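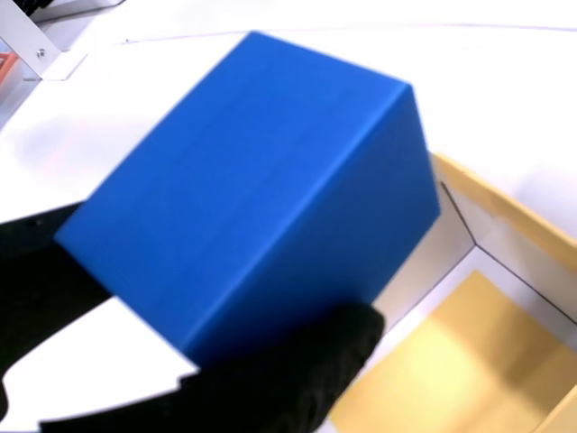 Dhillon thinks the wrist should be slowed down before anyone touches the grip force again, and that most of what we have been calling slip is the box swinging when the arm stops short. I read that comment twice on the shared page this morning and decided to test it before doing anything else.

Sunday, July 21, 2019. Shop, bench 2. In at nine, out a little after four.

Job for the day: pick the blue box off the table, carry it over the wall of the cardboard tray, set it down inside. Same job as last time. Gripper is still the two-finger one with the black soft covering. Arm controller is the Plemen board, motor supply is the Jinholm.

Starting settings, copied from the last entry so I don't have to page back:

Grip command 38 percent
Wrist speed limit 800 (controller units, still no idea what they correspond to)
Lift height as taught, not changed
Stop ramp off

Ran it a few times like that to make sure the fault was still there. It was. The box goes up fine, travels fine, and at the stop above the tray it turns in the fingers. When it turns far enough, a corner comes down on the tray wall and the tray gets shoved toward the back of the table.

Then turned the stop ramp on and left the grip alone. The turn got smaller right away. It did not go away. Halved the wrist speed limit as well and it got smaller again, to where the box cleared the wall on every run before lunch. So Dhillon has a point. I had been turning up the grip for two weekends and all that did was press dents into the covering.

Not ready to say the grip is fine, though. With the ramp on, the box still leans a little during the carry, and it always leans the same way. My guess is that the fingers do not meet it squarely. One lands lower on the box than the other one. That could be the taught pose or it could be that one linkage has more play. Checked the linkage by hand with power off. There is play in both and I could not feel a difference.

Re-taught the pick pose. Took three tries, mostly because the jog buttons on the pendant repeat if you hold them a hair too long. Moved the pose a few millimeters toward the middle of the box. Lean is less. Saved it under a new name and kept the old one, so if somebody loads "pick_box" and gets the lean back, that is why. Use "pick_box_mid".

Encoder note. The wrist encoder reads 2,137 at the taught place position. After the morning runs I sent it back there and it read the same, so we are not losing steps, at least not at the lower speed. I did not check at the old speed and should have. For next time: run at 800, send it to place, write the number down.

Lunch. Swept up the zip tie ends under the bench while I was down there.

Afternoon was mostly the covering. The fingers are covered in the fuzzy black cloth we had on the shelf, and it grips cardboard all right but I don't trust it on a smooth box. Tried a strip of the Latport rubber tape over the fingertip pad on one finger only. That was a mistake. The box hung on to the taped finger when the grip opened and came down crooked. Taped the other finger to match and it was better, but the release still felt late. Peeled both off. The adhesive left some residue, which I rubbed off with my thumb, and the cloth looks a bit flattened there now.

Options for the fingertips, in the order I would try them:

1. Leave the cloth, wash it, see if it changes anything.
2. Thin silicone sheet glued under the cloth to give more cushion.
3. Bare silicone, no cloth. Means making new pads, since the current ones are cut for the cloth thickness.

I would like to stay with number 1 until the motion side is sorted out. Changing both at once is how we got confused in the first place.

Release. The open command currently waits for the arm to report that it has stopped. With the ramp on, that report comes later, so the whole cycle is longer. I timed it with the phone and it is slower by a noticeable amount, but I did not do enough runs to write a number here. It does not matter for us. If it bothers anyone, the wait can be shortened in the place routine, line 297, where the delay is just typed in. Please leave the wait itself alone. Taking it out drops the box while the wrist is still moving, and I have already done that once.

Tray. I have been putting it back by eye each time. It needs a stop of some kind on the table. Two scraps of aluminum angle and clamps would do, nothing drilled, as the table top is shared and the other project needs it clear. Until there is a stop, any run where the box hits the wall should be thrown out, and so should the next one, because the tray has moved.

Supply. The Jinholm fan got loud around two and then quieted down on its own. Case was warm, no more than usual. It did the same thing back in December and we blamed dust. Worth opening it up before we do any long runs. I did not open it today.

Left it like this:

Grip command 38 percent, unchanged
Wrist speed limit 400
Stop ramp on
Pose pick_box_mid
Cloth on both fingers, no tape
Arm parked, power off at the strip, pendant on its hook

To do:

Encoder check at the old speed
Stops for the tray
Same runs with the grip turned down, now that the ramp is on. Could be we have been squeezing harder than we need to all along
Dust out the supply
Ask Dhillon which ramp shape they use -- ours only offers two and I picked the first one

The cable tie on the wrist loom is rubbing at the full left turn. Put a bit of tape on it. Needs a proper sleeve.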